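Need advice: moving my mother's button collection out of the cookie tins
Crafts and Keepsakes > Sorting, Storing and Display

bobbin_and_bean wrote:
Hi all, long time reader, hardly ever post. My mother sewed for a living and when she moved in with my sister I got the buttons. All of them. Cookie tins, coffee cans, a shoebox with the lid taped on, and one of those old cigar boxes that smells amazing. I'd love to get them into something I can look through, because right now if I need four matching shirt buttons I have to dump a tin on the bed and lose an afternoon (which I don't always mind!).

I started by sorting on color and now I'm having doubts. Do you go by color, by size, by material? And do you sew the good ones onto cards or is that just for people who sell? I also have no idea what's old and what came off a raincoat in 1988.

threadcount_declan wrote:
Declan Corrigan here, some of you know me from the June swap. Color is how everybody starts and I'd say stick with it. When I go looking for a button I'm holding a shirt in my other hand, and the first thing I see is that the shirt is blue. I don't care if it's casein or glass. I want blue.

I use flat drawers with dividers, 16 to a drawer, and I've stopped at two drawers because my wife said so.

mareike_b wrote:
I'll disagree with Declan, as usual. Material first, always. Some of the old plastics give off fumes as they break down and they'll take the metal ones next to them along for the ride. I had a whole tin of brass uniform buttons go green and crusty over one winter, and there were maybe three bad celluloid ones in there. If you sort by color you are putting your nice gold metal ones in with whatever yellow plastic you have, and you won't notice until it's too late.

Get the metal out first, then shell, then glass, then everything else. After that sort by color all you want.

bobbin_and_bean wrote:
Oh no. I have a jar that's ALL the gold and yellow ones together. Going to go open it right now.

threadcount_declan wrote:
Mareike has told the green brass story every year since I joined. In my whole life I've had it happen to one button, and it was ugly to begin with. I'm not saying she's wrong, but please don't scare people into thinking their tins are going to explode.

mareike_b wrote:
One button that you noticed, Declan.

kpodo_notions wrote:
Gifty Nutsugah, I have the little shop (Kpodo) that does mending and alterations. I'm with Mareike on getting the metal out, but I do it mostly for a boring reason. Metal shanks scratch everything. Toss a handful of shank buttons in with mother of pearl, carry the tin up and down the stairs a few times and your pearl goes dull.

Cards are worth it for any full set. I put sets of five or more on a card and leave the singles loose. Use plain white card if you can get it, acid free if you're feeling rich. I sew them on with one long thread down the back so I can snip it in one spot. Don't use wire, it rusts and then you have a brown ring on your card and on your button too.

Also look at everything small and gold over something white before you decide what it is. Brass, gilt, painted plastic, they all look the same on a dark tabletop and it's much easier to tell them apart against paper.

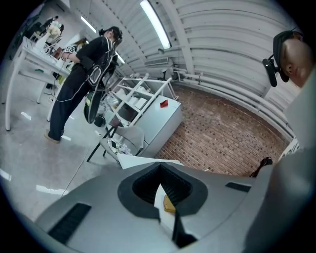

n_iwasaki wrote:
Seconding the white paper. I keep a sheet on the table the whole time I'm sorting, and I swap it out when it gets grubby. Cheap printer paper is fine.

On telling metal from plastic: tap it against your front teeth. Gently! Glass and metal click, plastic kind of thuds. My grandmother taught me and I've never had a reason to stop.

mareike_b wrote:
Noboru, please don't tell people to put unknown old buttons in their mouths. Lead paint was a thing.

n_iwasaki wrote:
Fair. Tap it on a teacup then. Works nearly as well, and a magnet will find you the steel ones.

grigoris_s wrote:
I'm going to be the odd one out and say leave them in the tins. I've inherited two lots of buttons. The first I sorted into a Planex cabinet, every drawer labeled, took me most of a winter. I have opened it maybe four times since. The second lot is still in my aunt's toffee tin and the grandkids have it out on the rug every single visit. Guess which one I'm fonder of.

If you need four matching shirt buttons you can buy four matching shirt buttons.

threadcount_declan wrote:
Grigoris, get out of the storage forum!!

kpodo_notions wrote:
He has a point though. I keep a "kid tin" by the register. Big ones only, nothing a toddler could swallow.

bobbin_and_bean wrote:
Okay, update. I went through the gold jar with a magnet and a sheet of paper, and I counted because I'm like that: 115 buttons, 30 of them metal. Nothing green, but one of them is a bit sticky and smells like vinegar. Is that the bad kind?

mareike_b wrote:
Vinegar smell means get it out of there, yes. Put it in a paper envelope by itself, not a plastic bag, and keep it away from the others. Wipe down anything that was touching it with a dry cloth.

bobbin_and_bean wrote:
Done, it's in an envelope on the porch, poor thing. I think I'm going to go with metal out first and then color for the rest, and the cigar box stays exactly how it is. I did find a full set of 13 tiny glass ones with flowers on them, and my sister says they're off her christening gown. Those are going on a card tonight.

grigoris_s wrote:
Keep the cigar box on a low shelf.

n_iwasaki wrote:
Post the glass ones when they're carded, please. I'd like to see the backs too if you can manage it.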